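Teaching a robot to sort parts, one boring afternoon at a time

I spent most of an afternoon at Clarnine's workshop watching people move small parts from one tray to another, and I have to say I had a better time than I expected. The company moved into the old Staniforth building last spring (if you grew up around here you probably remember the loading dock with the green doors, which are still green), and it's been pretty quiet about what goes on inside. In October they finally let me in with a notebook.

What goes on is this. Clarnine is collecting examples for a learning system it calls Pemard. The idea is that Pemard will someday gather up the parts for a small electrical assembly and set them out together in a tray, the way a kitting worker does now. Nobody is writing out the moves step by step. A person steers the robot arms through the job, the computer records the camera views and every position of every joint, and then they put it all back and do it again. And again. When there are enough recordings, the system gets trained on the pile and they see what it picked up.

"People come in wanting to see the robot think," said Solène Fleury, who runs the collection floor. "I have to tell them they're going to watch me drop a wire."

She did drop a wire, about ten minutes after I sat down. She kept the recording, too! I asked why, and she told me the next part of it, where she backs the gripper off, comes in from a different side and tries again, is worth more to her than a clean run. If all the system ever sees is smooth work, it has no idea what to do when something slides.

The job on the bench that day was a three-part kit: one circuit board, one wire harness, one sensor. Each kind of part has its own bin, and the kit gets put together on a lined steel tray in the middle. The order changes from run to run, and so does where the parts start out in their bins. Fleury scrambles them herself between runs, with what looked to me like a lot of enjoyment.

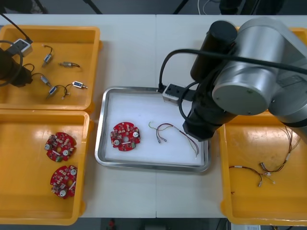
A kit in progress at Clarnine, with a board and a harness on the steel tray and the sensors still in the bin at upper left.

The boards are the easy ones, she says. They're round and red, they've got a hole in the center, and they don't change shape when you touch them. The sensors are small but they're stiff, apart from the lead, so they come next. And then there are the harnesses, and everybody in the room groans a little when you bring up the harnesses. Pick one up by the middle and the ends go wherever they want. Put it down and it's a different shape than it was before. I tried to sketch one in my notebook and gave up.

I got a turn at the controls, which I'd been hoping for since I walked in. You hold a pair of handles, and the arms on the bench go where your hands go, with just enough delay to make you feel clumsy. My first try at a board took so long that one of the engineers went and got coffee and came back. My second was better. My try at a harness we won't go into, except to say that I had hold of one end and was very proud of myself until I noticed the other end was outside the tray. My runs were tagged "visitor" and won't be used for training, which I thought was fair.

A good operator gets through 70 runs in a shift, and the target for this one kit is 700. After that they'll change something. It might be new bins, or a different table height, or the lights turned down, and then they'll collect another batch. Fleury's worry is that the system will learn the room along with the job. An early version did fine all week, she told me, and then went to pieces when somebody moved a bin over by the width of a hand. So now things get moved on purpose.

Every run also gets watched back by a second person, who marks where each grasp starts and ends and types a plain sentence about it, something like "place the board on the left side of the tray." I sat in on that for a while too. It's slow going, and the reviewers get into real arguments over it. Is it still "placing" if the gripper has opened but the harness hasn't settled? There's a shared document with rulings on questions like that, and it's a lot longer than I would have guessed. I saw an entry that was just the word "nudge" with a whole page under it.

The software that lines up the video with the arm movements comes from a smaller outfit, Nerkex, and it had a bad morning the day I was there. The timestamps on one camera had drifted, and five runs from before lunch had to be thrown out. Fleury took it well. The operator who'd done those five runs took it a bit less well, and ate lunch outside.

So does it work? Sort of, on some days, is the answer I got. With the boards alone, the latest version of Pemard managed almost 100 tries in a row before it missed. Put the whole kit in front of it and the numbers drop, and she wouldn't tell me how far. (I asked twice.) She did let me watch a playback of it going for a harness by itself. It reached in, closed on the wires, lifted, lost them, and then stopped over the bin for what felt like a very long time. Then it went back down at a new angle and got them. One of the operators leaned over and said that was her move, the angle thing, she always comes in like that from the right. You could tell she was pleased.

I also asked the question you'd expect me to ask, about jobs. Clarnine says the system is meant for small shops that can't fill their kitting positions, and that it's years away from working without someone standing next to it. That's the company's answer, and I can't check it from a stool in the corner. What I can say is that the collection floor has been hiring. Two of the operators I met came over from assembly work, and both told me their old job is the reason they're good at this one. They already know how a harness wants to fall.

The current round of recording runs through the end of the month, with the second kit to follow once the new bins show up. That one has a connector that has to be plugged in, and Fleury made a face when she told me. Clarnine is also looking for more part-time operators, mostly for the late shift, which starts at 4 p.m. No robot experience is needed, but they do ask you to come in and try the handles first. Applications are at the front desk, through the green doors.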